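Bathroom Care Notes: Toilet Cleaning Subset
README, last revised in October

Scope
This subset covers one household task, cleaning a toilet bowl, as part of the Bedholm room-care collection. Kitchen and laundry tasks are kept in the Parkov folders and use a different label sheet.

Contents
notes/ — free-text remarks per session
stages/ — stage labels, one line per change of stage
fixtures/ — one short record per bathroom
stills/ — reference pictures

Stage labels
There are five stages: approach, lid, scrub, rim, close. "Lid" begins when the seat or lid is first touched. "Scrub" applies to any work inside the bowl, with or without contact with the water. "Rim" is used only when the tool is on the top edge. Two annotators label each session separately. Where they differ by more than 2 seconds, the earlier mark is kept.

Fixture record
Seat and lid position is entered as up, down or split. Flush type is entered as button, lever or chain. Tools are listed under their plain names (brush, pad, cloth). Brand names are left blank even where a label can be read.

Known issues
Glossy porcelain causes highlights that are sometimes marked as water. Check these by hand.
In 7 sessions the "close" stage is missing and the file ends on "scrub". Do not pad them.
Floor type was entered as "wood" or "tile" only. Rooms with more than one surface carry the first value typed.
The Laskowska sheet used "wand" for brush. Version 4 replaces it throughout.

Reference stills
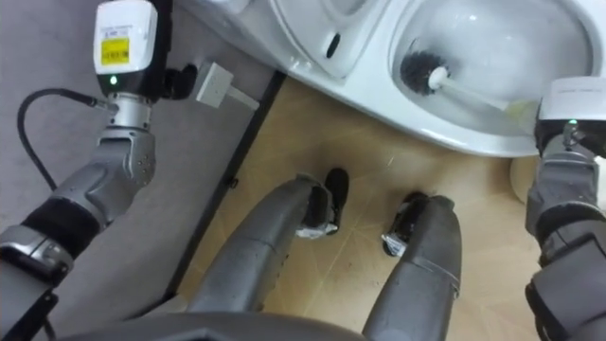
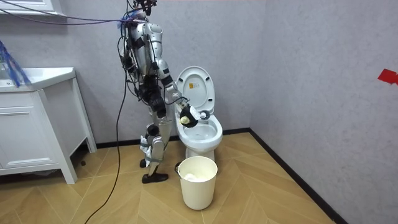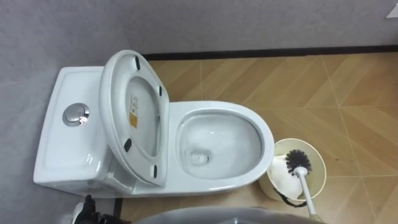

Fig. 1–3. Toilet with the lid up: brush in the bowl (1), pad at the rim (2), bowl and push-button flush (3).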